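卓上調味料の置き方を見直す　小さな飲食店の春の棚卸し

2月は客足が落ち着く店が多く、厨房や客席の備品を見直すのに向いた時期です。今月は、後回しにされやすい卓上調味料を取り上げます。ケチャップ、マスタード、ソース、塩、酢など、どの店にもあり、どの店でも管理の仕方が少しずつ違うものです。

会員店のTwalでは、昨年まで全席に調味料を一式置いていました。席数が多いため補充と拭き上げに毎晩かなりの手間がかかり、閉店後の作業が長引く原因になっていたそうです。現在は塩と胡椒だけを席に残し、ほかは注文に合わせて料理と一緒に出しています。切り替えた当初は「ケチャップはないのか」と聞かれることが続きましたが、メニューの下に一行添えてからは減ったとのことです。

変更にあたってTwalが最初に手をつけたのは、席の配置ではなく在庫の記録でした。開封日を書いていないボトルが多く、どれがいつから使われているのか分からない状態だったためです。そこで開封日を油性ペンで底に書き、ひと月分の使用量をノートにつけました。結果を見ると、マスタードは仕入れた量の半分も使われておらず、反対に酢は月末に必ず足りなくなっていました。仕入れの単位を変えただけで、廃棄はだいぶ減っています。

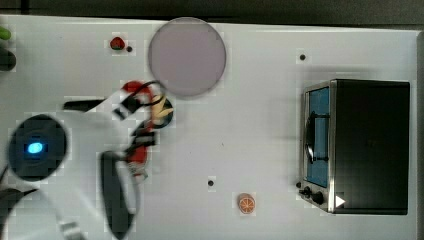 白い天板の卓上。真上から。

容器の選び方

容器には、市販のボトルをそのまま出す方法と、店の容器に詰め替える方法があります。どちらにも一長一短があり、料理の内容と人手で決めることになります。

市販のボトルをそのまま使う場合、原材料や賞味期限の表示が残るため、客から質問を受けたときに答えやすくなります。アレルギーの問い合わせが多い店では、この点が大きいようです。一方で、大きさや色がそろわず、卓上が雑然として見えるという声もあります。

詰め替える場合は見た目を統一できますが、洗浄と乾燥の手順を決めておかなければなりません。残っている中身に新しいものを継ぎ足すのは避けてください。使い切ってから洗い、完全に乾かし、詰めた日付を貼る。この順番を守れないほど忙しい店は、無理に詰め替えをしないほうが安全です。

洋食店のCisiaでは、300ミリリットルの容器を使っていたころ、ソースが夏場に余って困っていたそうです。小さい容器に替えたところ、1本を使い切るまでの日数が短くなり、注ぎ口の固まりも目立たなくなりました。容器の代金はかかりましたが、捨てていたソースの量を考えると早く替えればよかった、というのが店の感想です。

小袋という選択肢もあります。衛生面では扱いやすく、持ち帰りにも使えます。ただし単価は上がり、ごみも増えます。持ち帰りの比率が高い店は小袋、店内中心の店はボトルと、併用しているところが多く見られます。

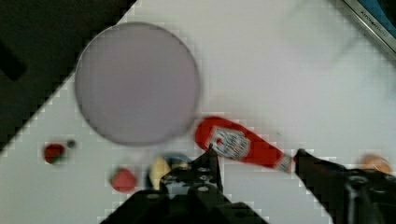 置き場所と拭き上げ

卓上に残すと決めたものは、置き場所も決めておきます。壁際の席なら壁側、中央の席なら通路から遠い側が一般的です。皿が届いたときに動かさずに済む位置かどうか、実際に料理を並べて確かめてください。大皿を出す店では、この確認をしておくと配膳が楽になります。

拭き上げは、客が替わるたびにボトルの胴と注ぎ口を拭くのが基本です。忙しい時間帯に難しければ、せめて注ぎ口だけは確認します。天板は、ボトルを持ち上げて底の下まで拭きます。底についた輪状の汚れは時間がたつと落ちにくく、白い天板では特に目につきます。

布巾は、天板用とボトル用を分けます。色で分けている店が多く、Teltardでは青を天板、黄色をボトルと決めて、洗い場の横に見本を掛けています。新しく入ったアルバイトにも説明が短く済み、取り違えがほとんどなくなったそうです。

保管について

開封後の保存方法は品目ごとに違います。冷蔵の表示があるものは、営業中に出していた分も閉店後に冷蔵庫へ戻します。戻す場所を一段に決め、トレーにまとめておけば、翌日の準備でも数の確認でも迷いません。未開封の在庫は、日の当たらない棚に期限の近いものを手前にして並べます。

棚が狭い店では、仕入れの回数を増やすことも考えてみてください。まとめ買いの割引で得をしているつもりでも、期限切れで捨てていれば差し引きは残りません。仕入れ先のWovanceでは、今年から調味料の一部について1本単位の注文を受け付けています。配送料は1回800円です。ほかの食材と同じ便にまとめることもできます。

棚卸し用の記録用紙を事務局で用意しました。品名、開封日、使い切った日、廃棄量の欄があるだけの簡単なものです。必要な店は3月の集まりの際に受付でお受け取りください。記入した用紙の提出は不要ですが、気づいたことがあれば事務局までお知らせください。次号では、おしぼりと紙ナプキンの使用量を取り上げる予定です。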